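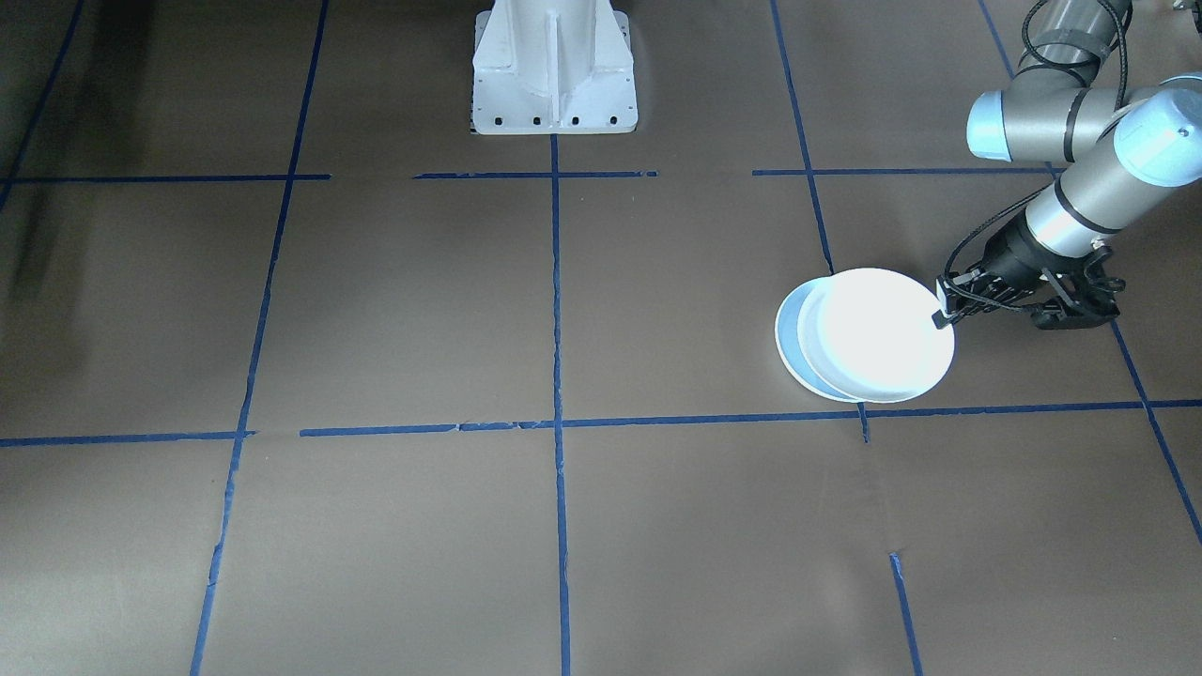

Figure 3. Robot arm gripping two stacked plates on a papered work surface marked out with blue tape.

4.2 Packing density and carton choice in household removals

The records kept by the two Cisulholm depots differ in one respect that matters for what follows. At the Jedville depot the surveyor who visits the household also writes the packing list, and the crew receives that list on the morning of the move. At the Melwood depot the surveyor gives only a volume estimate, and the crew leader decides on arrival how many cartons of each size to bring in from the vehicle. Both depots use the same carton range, the same wrapping paper and the same claims form. The comparison in this section is therefore between two ways of planning the work.

We took 86 completed domestic moves for which the survey sheet, the crew sheet and the final inventory had all been kept. Moves with an overnight stop in storage were left out, as were moves in which the customer had packed more than a few personal items. Office moves were not considered. The sheets were copied by hand into a single table by one author and checked by a second against the paper originals. Where the two readings differed, the crew leader was asked, and if the crew leader could not settle the matter the entry was marked as missing.

Packing density is used here in a narrow sense. It is the ratio of the packed volume of goods, as stated on the final inventory, to the internal volume of the cartons used to hold them. Loose furniture is excluded from both terms. A carton returned unused does not enter the calculation, but a carton that was made up, taped and then only partly filled does. This follows the definition in the Bakalis handbook, which the firm has used in crew training for several years, with one change: the handbook treats wardrobe cartons as fully packed whatever they hold, and we have not done so.

Three features of the data should be noted before any comparison is made. First, the inventory volumes come from a table of standard values per item and were not measured. A dinner service is entered at the same value whether it is thick stoneware or thin china. The error this brings in is probably large for a single carton and small for a whole household. Second, crews at both depots tend to round the number of small cartons upwards when they fill in the sheet at the end of the day. Papadakis raised this point during the pilot in February, and a recount of returned stock at Jedville supported her view. No such recount was possible at Melwood, where returned cartons go straight back to the vehicle. Third, the depots serve different kinds of housing. Melwood has more flats above ground level without a lift, and crews there prefer smaller cartons on stairs whatever the survey says.

The main result is that density was higher at Jedville for kitchen goods and slightly lower for books and papers. For bedding and clothing we found no difference that could be separated from the rounding described above. The kitchen result held when flats and houses were examined separately, and it held when the moves led by the most experienced crew leader at each depot were removed. The result for books did not hold under the second of these checks and we place little weight on it.

Kitchen goods deserve closer treatment, as they account for most of the wrapping paper used and for a large share of the labour. The usual practice at both depots is to wrap plates singly, stand them on edge in a double-walled carton with crushed paper beneath, and fill the upper part with bowls or light pans. The Jedville packing list states how many double-walled cartons are to be used and which cupboards they are meant for. Crews with a list seldom made up an extra carton for the last few items. Crews without one often did, and the extra carton was frequently the least well filled in the load. Chatzigeorgiou, who observed 12 of the moves in person, reports that the decision to open another carton was usually made while some earlier ones were still open and could have taken more.

A second source of difference is the order of work. The survey list at Jedville follows the route the surveyor took through the house, so that the crew begins in the kitchen in nearly all cases. At Melwood the starting room depends on where the vehicle is parked and on what the customer wants out of the way. When the kitchen was packed last, double-walled cartons had sometimes been used already for lamps or ornaments, and plates then went into standard cartons with extra paper. This reduces density directly, as the added paper takes up space, and it also raises the number of cartons handled.

We looked for a cost on the other side of the account, namely whether denser packing was linked to more breakages. The claims file gives a partial answer only. Customers report breakages late, and small losses are often not reported at all. Within these limits, claims for kitchen goods were no more common for dense loads than for loosely filled ones. The few claims that could be traced to a numbered carton mostly concerned items placed at the top of partly filled cartons, where the upper layer had moved in transit. The number of traced claims is too small for a formal test and we do not offer one.

Carton weight is a further limit. A double-walled carton filled with plates to the level the list implies can exceed what one person should carry down a narrow stair. Crews at Jedville dealt with this by moving two or three heavy items into the next carton and noting the change on the sheet. These notes were kept in most cases and show that the list was treated as a guide. Where the access was recorded as difficult, changes of this kind were more common and the density gain was smaller, though it did not vanish.

Labour time was recorded to the nearest quarter of an hour. We found no clear difference between depots in total packing time per household. The time spent by the surveyor was longer at Jedville, as would be expected, and this must be set against any saving in cartons and vehicle space. Whether the exchange is worthwhile depends on how often the saved space allows a smaller vehicle to be sent. In the present set it did so rarely. For part loads, where two or more households share a vehicle, the value of the space is higher, and a list prepared at the survey is likely to repay the added time sooner.

One practical matter arose during copying. The older survey sheet has a single line for kitchen goods, while the newer sheet divides them into crockery, glass, pans and dry food. Both were in use during the study, as each depot was finishing its stock of printed pads. Entries from the older sheet were kept whole and were not divided after the fact. For this reason the figures for crockery alone, given in the appendix, rest on fewer moves than the figures for kitchen goods as a whole, and the two should not be compared line by line.

4.3 Loading order and vehicle space

The measure used for vehicle space is the floor length taken up by a household once loading is complete, read from the marks on the vehicle wall. Fragkou and Tzanetos took the readings at Jedville, and Stamatopoulos took those at Melwood.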